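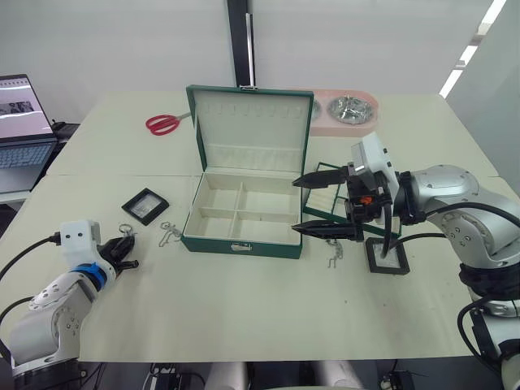

Bimanual keyring-into-box task – how many demos before you retrain?

Forum: Teleop and data collection
Replies: 11

gantry_goblin
Starting a new thread so I stop hijacking the gripper one. Task is: keyring off the table, into the open green jewelry box, any compartment for now. Two arms, one each side. Leader arms for teleop, head cam plus wrist cams. We're at 150 demos on this one and I'm trying to decide if I retrain now or keep collecting. Layout is at the top of the thread, left arm has the ring already. Box lid stays open, compartments empty at the start of every episode. Rest of the stuff on the table is there on purpose (scissors, the pink tray with the two metal bowls, the little square frames, keychains). Distractors. We move them between episodes.
Old policy goes for the wrong keychain a lot. Thoughts?

mudflap_22
Retrain now. You learn more from watching it fail once than from another day of collecting. 150 is plenty to see if the thing is pointed in the right direction.

tallowmere
Disagree, kind of. 150 demos of what? If the box is dead center in all of them you have one demo, 150 times.
How much are you moving the box?

gantry_goblin
Box moves a hand's width each way, rotated a bit. Not a lot. It's close to the seam in the table most of the time, and I do worry it's learning the seam.

tallowmere
It is learning the seam. We had this at Drodisholm with a cup task. Put a cloth down and the policy fell apart completly. Vary the background or at least slide things well off that line.

kestrel_no_relation
Which language label are you using per episode? If it's just "put the keyring in the box" and there are keychains with charms lying next to it then of course it grabs the wrong one. From the head cam those are all small silver blobs.

gantry_goblin
Label is "pick up the keyring and place it in the jewelry box". Same string every time. Yeah yeah

kestrel_no_relation
So do the others too. Record episodes where the target is the keychain on the left, then the one on the right of the box, label each one. Same table, same layout. The model needs a reason to read the text at all. Right now it can ignore the words and still get a low loss.

mudflap_22
^ this I agree with. Cheapest fix in the thread.

pinchpoint
Different question – why is the left arm doing it alone? Two arms on the table and the right one is just parked with the gripper open in every demo I assume? Then you're training it to hold still. Fine, but later when you want handovers it really does not want to move. Ask me how I know.

gantry_goblin
Right arm is for step two, closing the lid. Not in these 150. Was going to add it as a second task.

pinchpoint
Add it now. Mix it in from the start, even 20 episodes. We did one arm first on the Kestar rig and spent most of September getting the other one to wake up. Also random start pose for the idle arm. Doesn't have to be dramatic, a few cm up or down, jaws open or closed.

tallowmere
20 is nothing for a lid. Lid closing is a contact task, you'll get it slamming or stopping short. I'd want way more or leave it out.

pinchpoint
Not saying it'll be good at 20. Saying the arm won't be frozen. Separate things.

tallowmere
ok fair. But then don't put those 20 in the same eval or you'll be looking at mush.

Howells_bench
Operator here, not a model person. I do the driving for our group. Couple of things from that side:
– Small rings are miserable to grab flat off a white table. Short angled fingers help but you end up doing the little scrape and pinch. If your drivers each do it a different way the data's a mess. Pick one way and tell everyone.
– Loop up is better. If the loop sticks up over the fingers you can see it in the head view and you know you have it. Ring buried in the fingers = you can't tell on playback if it was a real grasp or air.
– Pause before the release. Not long. People rush the drop and the policy learns to open too high, ring bounces off the divider.
– Watch your cables. Anything curling near the base gets dragged eventually.

mudflap_22
Pausing is bad advice imo. You train pauses in and the policy gets stuck in them. Seen it so many times. Arm hovers over the box forever because hovering looks like hovering.

Howells_bench
I said not long. A beat. You'd rather it throws the ring?

mudflap_22
I'd rather it slows down on the way in and doesn't stop. Slow is fine, zero velocity isn't. Or trim the still frames out after, but then you're post processing every episode and somebody forgets.

gantry_goblin
We already trim. There's a script, cuts anything where both arms are still. Which now that I type it out probably never fires in the two arm episodes. Great.

kestrel_no_relation
Check per arm, not both. And look at the front of the episodes too, drivers sit there for ages getting their hands set.

orbital_sander
Keep the failures btw. Drops, misses, grabbed the wrong thing. Tag them and keep them. Everyone at Grurnlow deletes theirs and then wonders why the policy can't recover. If a driver misses and then regrasps, that's the best episode of the day.

tallowmere
Regrasps yes. Plain failures no, unless your training setup does something with the tag. Plain imitation will just copy the drop.

orbital_sander
Sure, so tag them and leave them out of the run. Disk is cheap. You can't go back and re-record a mistake you didn't keep.

gantry_goblin
OK so what I'm taking from this. Retrain on the 150 tonight anyway, just to look at it (mudflap). Meanwhile on Monday:
– box off the seam, bigger rotations
– 8 layouts written down on paper so drivers aren't inventing them
– keychain targets with their own labels
– right arm start pose randomized, 20 lid episodes in a seperate folder
– slow approach, no full stop
– keep regrasps, tag drops
Still not sure about which compartment. Four of them, and drivers mostly use the front ones.

kestrel_no_relation
Label it or fix it. "Any compartment" with a lean to the front means it averages and drops on the divider. I'd put the compartment in the text – front left, back right etc. Four strings, spread evenly over your layouts.

Howells_bench
Back ones are harder with the lid up, wrist gets close to it. Give the drivers more time on those or they'll cheat forward.

gantry_goblin
Noted. Will post rollouts when I have them.

gantry_goblin
Update, ran it on the 150. 2 hours of rollouts. Grabs the right ring more than the old one did, still wanders to the keychain on the left side when they're close together. Slid the box well off the seam and it reached for where the box used to be. So yes tallowmere, the seam.

tallowmere
:)
Now do the cloth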